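Reading time: 6 min

Which scale for the Trorketti captain, and does the magnetic base hold?

veldpaint
Hello all. I am collecting statues and kits for nine years, but this is my first thread in this section, so please move it if it is wrong.

I want to order the Trorketti captain from Bitar, the one with the long coat and the split helmet. The shop in Loltbridge has the small version on the shelf and the large one can be ordered. The large one is 36 centimeters high with the base. My cabinet has 38 between the shelves, so it fits, but with very little air above the antenna.

My questions are these. Does the large version stand well by itself, or does it lean after some months like the Nistus pilots did? And is the magnetic base strong enough for the walking pose? The small version has pegs, which I do not like, but pegs do not let go.

I have read the review on the Bitar page, but it was written by somebody who had the figure for one afternoon.

oldgrommet
Had mine since March. No lean. The coat is a separate hard piece and it carries part of the weight behind the left leg, so the ankle isn't doing all the work. The Nistus pilots leaned because the ankles were soft vinyl over nothing. Different company, different plastic.

Magnets: fine if you leave it alone. If you have a cat, no.

tin_halberd
I'm going to disagree about the magnets. Mine came with one of the two foot magnets glued in backwards. It pushed the foot up off the base. Bitar support asked for photos, then more photos, then sent a new base, when the problem was in the foot. I ended up drilling it out myself.

When it works it's OK. I would still buy the small one with pegs and spend the difference on something else. The face sculpt on the large is softer too. Compare the scar.

oldgrommet
The scar is softer because it's painted shallower to match the second season look. It's supposed to be half healed.

tin_halberd
Then the box art should be second season too, and it's not. The box has the red collar. The figure has the red collar. You can't have a season one collar and a season two scar.

veldpaint
Thank you both. I did not know about the collar. I checked now and in the episode at the mine he has already the gray collar, but the scar is still fresh there. So in fact neither version is correct for that moment. I can live with this.

The reversed magnet worries me more. Is it possible to test it in the shop before I pay? The staff in Loltbridge are friendly, but I do not know if they will open the tray.

mossback81
They'll open it. I bought the Trorketti navigator there and the guy took it out of the tray and stood it on the counter without me asking. Bring a small magnet with you and hold it to the soles. Both feet should pull the same side of it.

About the coat. Check the seam under the right arm. On mine it had a gap you could put a fingernail in. It closes if you warm the part and press, but you have to take the coat off first, and the pin at the collar is tight. Some people broke it.

veldpaint
How do you warm it? I have used a hair dryer for the swords of the small figures. For a coat with paint on it I am afraid of the heat.

mossback81
Hot water, never the dryer. With the dryer you get one hot spot and the clear coat goes shiny there. Boil the kettle, pour it in a bowl, wait until you can almost keep your finger in it, then put the part in for a minute. Take it out, press it, hold it in cold water. Do the pin the same way before you pull.

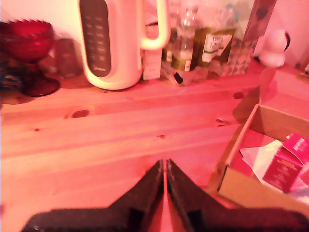 The kettle, on the pine table

Don't do it with the belt attached, the belt is a different material and it stretches.

kestrel_lane
I did the same thing on the navigator and the silver on the buttons went dull. I don't say it's a bad method, only that the silver doesn't like it. Keep the collar side out of the water if you can.

mossback81
Was yours the first run? The first run had no clear coat over the metallics. I had no trouble with the second.

kestrel_lane
First run, yes. Box with the white sticker on the bottom.

tin_halberd
So we have a figure at that price where you should bring your own magnet to the shop, warm up the coat at home and check which sticker is on the box. I remember when you took it out and put it on the shelf.

oldgrommet
You remember wrong. The old Nistus line came with the heads in a bag and a sheet in four languages telling you to trim the neck. I still have a trooper looking at the ceiling.

tin_halberd
The Nistus line cost a third of this.

veldpaint
Please, I would like not to start the price discussion, there is already a thread for it and it is very long.

I want to ask one more thing about the large version. The lamp in his hand, does it light up? On the Bitar page it says "lamp feature" and I do not understand what it means. In my language the word feature can mean only that it exists.

kestrel_lane
It lights up. One button cell in the handle, and the cap is held by a screw that is much too small. The light is a cold blue and in the series it is yellow. I painted the inside of the lens with a thin clear orange and now it looks right in the dark and a bit dirty in daylight. I prefer that.

oldgrommet
Mine is still with the plastic tab in. Never turned it on. If you leave the cell in for years it leaks, so either use it or take it out.

pallasite
Coming in from the small version side. I have both. The small one is 81 on the sheet, the large is number 2 in its own series, so if you care about numbering they will not stand in one row in any logical way. I care about numbering, sadly.

On the shelf the small one looks better from two meters and the large one looks better from close. The eyes of the large are printed and have a little wet line under them, which you can't see unless you bend down. The cloth on the small one's shoulder is molded and looks heavy. The antenna on the large is soft and comes bent from the tray in every box I've seen. Water fixes that too, for some weeks. Then it goes back.

veldpaint
This about the antenna is important for me because of the two centimeters. If it bends backward I have more room, but I don't want it to touch the glass behind.

How far does it come out behind the base?

pallasite
Just measured. The base is round and the tip of the antenna is over the edge by the width of my thumb. The coat is worse, it goes out further than the antenna, low down on the left. If your shelf is shallow you'll have to turn him, and then he looks at the wall.

veldpaint
My shelf is deep enough, I think. I will turn him a little to the right in any case, because the navigator must stand beside him some day and in the series they never look at each other.

tin_halberd
They look at each other in the last episode.

veldpaint
I have not seen the last episode.

tin_halberd
Sorry. It isn't important, they look at each other in a corridor.

mossback81
Put spoiler tags next time, please.

For the lean question, since it got lost: I have the navigator and not the captain, but it's the same leg. I keep it in a room that gets warm in summer and it has not moved. I do put a bit of removable putty under the back heel. You can't see it.

oldgrommet
Putty leaves a mark on the matte base. Use the putty on the foot side and take it off every spring, or accept the mark.

kestrel_lane
I would accept the mark. The foot is always on top of it.

veldpaint
I went to the shop today. They opened the tray without any problem, as mossback81 said. Both feet pull correctly. The seam under the arm is closed on one box and open on the other, and they had only these two, so I took the closed one. The closed one has a small paint spot on the left boot, dark green, the size of a grain of rice. I decided I prefer a spot to a gap.

The antenna is bent, to the left and a little to the front. I have not touched it yet. Standing in the cabinet it is free from the glass and from the shelf above, but I had to put him in lying down and raise him inside, and for this I needed both hands and somebody to hold the door.

The lamp works. I also find it too blue. Which clear orange did you use, kestrel_lane, and was it by brush?

kestrel_lane
By brush, two thin coats, any water based clear will do it. Take the lens out first, it's only pushed in. Let the first coat dry overnight or it makes a ring.

tin_halberd
Show the boot when you have a minute. If it's the same green as the coat lining it's from the spray mask and it comes off with a toothpick. Mine had that on the glove.

veldpaint
It is the same green, I think. I will try with the toothpick tomorrow by daylight.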